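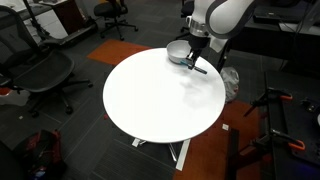 I gave up the apartment in Stondville in May and moved to Drirnville, and the thing people keep asking me about is the commute. So I'll write it down once.

The drive used to be 12 minutes. Now I take the bus. It leaves from the stop by the pharmacy at 6:40 and gets me to work at 7:35 if the bridge is clear. If the bridge is not clear it can be 8:00. I've been late twice, both times on a Wednesday, when the trash trucks are out on the far side.

A monthly pass costs 184 dollars. I was paying 200 a month for a parking spot, plus gas and insurance, so I come out ahead even before you count the car. I sold the car to Przemysław Bednarek, who I used to work with. It had a bad rear shock and I told him so. We settled on 2,169 dollars, an odd number because he took off the exact amount of the repair quote. The check cleared and I haven't missed the car much, except for groceries.

Groceries are the hard part. The store near me is small and the produce is poor by evening. I now do one big trip every other Saturday and carry it home in a folding cart. The first cart lost a wheel on the curb outside the library. The second one is heavier and has held up. I buy rice and beans in the big bags and pick up greens during the week from Tăng, two blocks from the office, and eat lunch there too when I don't bring any. Get the noodle soup with the pickled mustard.

Rent is 700 less than it was. The new place is smaller and the hot water takes a while to reach the kitchen. The windows face east, so I'm up early whether I want to be or not. My upstairs neighbor, Everaldo Guimarães, practices trombone until nine most nights. He asked me the first week if it bothered me and I said no, and it mostly doesn't. He's working on one long slow piece and I know all of it now up to the part where he stops.

I read on the bus. I've finished four library books since the move, more than I read all last year. I tried doing work email for a while but it made me carsick.

The winter schedule drops the 6:40 and keeps the 6:15 and the 7:05. I haven't decided which one I'll take. The 7:05 would mean asking to start later, and I'd like to have that settled before the schedule changes.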